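Feb 20, 2025

Equipment planning, second half of the year. Notes from going over the list with Ruwan, plus what I still owe Farzana.

Money first. What is left in the small equipment line has to cover gloves, cables and one more table. The big item (second humanoid) is on Farzana's sheet, not mine, and won't be decided before December. I am planning as if we have one robot until then.

Table: keep the standing type. Ruwan wants two the same so we can swap setups without measuring everything again. Beller and Clarell both have a white one with T feet. Clarell is cheaper but charges for delivery. Asked both for written quotes.

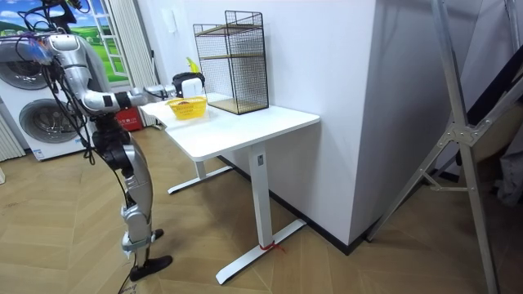
Standing desk with basket and mesh shelf, robot reaching over the rear part.

Floor space is the real limit. With the robot on one side of the desk and the aluminum stand on the other, a second station would have to go in the next room. Ruwan will measure the doorway. If the desk has to come apart to get through, add half a day to the plan.

Gloves: we should stop ordering them one pair at a time. Brimer has a price break at 30 pairs and another at 40. I'd take 30. We don't know yet if we will stay with fabric, and I don't want a drawer full of the wrong kind. Ruwan would go for 40 – noted, Farzana can pick. 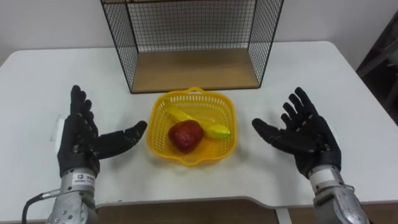

Both hands open, gloves on, either side of the fruit basket.

Props are cheap, so no quote needed. Want 5 more plastic baskets of the same openwork type, plus a few in other sizes. Fruit goes on the same order. Shelf is fine, no spare.

Cables: put in for a full set of arm cables now. Lead time from Paul was quoted as "several weeks", and I would like that in writing too. Also asked if they sell the connectors separately. No answer yet.

Service contract: Farzana's question was whether we can skip it this year. My view is no. Proposed holding back 2,000 for repairs if she does cut it, and not touching that for anything else. She hasn't agreed to the number.

To do
– chase Beller and Clarell for quotes
– doorway width (Ruwan)
– glove quantity, 30 or 40 (Farzana)
– ask Paul about connectors again
– move the table line above the props line in the sheet, it is in the wrong place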